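How I Fold a Pocket Notebook From Leftover Paper

I go through little notebooks like other people go through gum, so a while back I started making my own. You need paper, a needle, some thread and maybe half an hour the first time (I'm down to fifteen minutes now, with music on). If you can sew on a button, you can do this!

What you need

Plain printer paper, 8 sheets for a skinny book
One sheet of heavier paper or thin card for the cover
A needle with a big eye
Thread, the thicker the better. I wax mine with a candle stub
A ruler and a sharp craft knife
Something to poke holes with. I use a thumbtack
A bone folder, or the back of a spoon

My thread is a linen one from Budel and I'm still on my first spool, so don't let anyone sell you the giant pack. Regular button thread works too, just double it.

Step 1. Fold the sheets

Fold each sheet in half the short way, one at a time. I know it's tempting to grab the whole stack and bend it over, and I did that for my first few books, and they all sprang open on the table like a fan. One at a time, press the crease with the spoon, then slip the sheets inside each other. Tap the folded edge on the table until everything sits snug.

If you want a really small book, cut the sheets in half before you fold. Same steps, cuter result.

Step 2. Pick a side for the grain

Okay, this is the part I skipped for years. Paper has a grain, and it likes to fold along it. Bend a sheet gently one way, then the other, without creasing it. One way will feel floppier. That's the direction you want your fold to run. Printer paper usually has the grain going the long way, so a folded full sheet goes against it and the crease comes out a bit rough. I do it anyway for grocery list books. For a gift I cut bigger paper down so the grain runs with the spine. 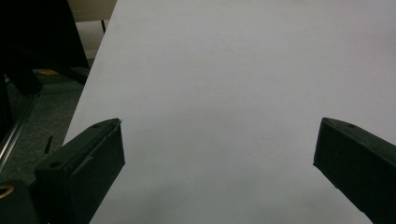

Plain white, with nothing resting on it.

Step 3. Poke the holes

Open the stack to the middle. Make one hole in the center of the crease, then one on each side, 2 inches from the center. Lay the stack over an old phone book or a folded towel and push the tack straight down through the crease. Go slow. If the holes wander off the fold, your pages will sit crooked and there's no fixing it later.

Fold your cover and poke it to match. I hold it around the pages and use the holes I already made as a guide.

Step 4. Sew it

Cut a piece of thread two and a half times as tall as the book. Start from the inside, at the center hole, and leave a tail of a few inches. Go out through the center, in through the top hole, down the inside past the center, out through the bottom hole, and back in through the center. Your two ends should now be on either side of that long inside stitch. Pull them snug along the spine, never straight up, or the paper tears. Tie a square knot over the long stitch and trim.

Step 5. Trim the edge

The inside pages will stick out a little past the cover. Hold the ruler down hard and make several light passes with the knife. My friend Jayson Yap leaves his shaggy and says it looks handmade, and he's got a point, but I like mine straight.

Round the corners with nail clippers if you carry it in your pocket. Next time I'll do the version with two stacks of pages and a wraparound cover, which takes a longer piece of thread and a bit more patience.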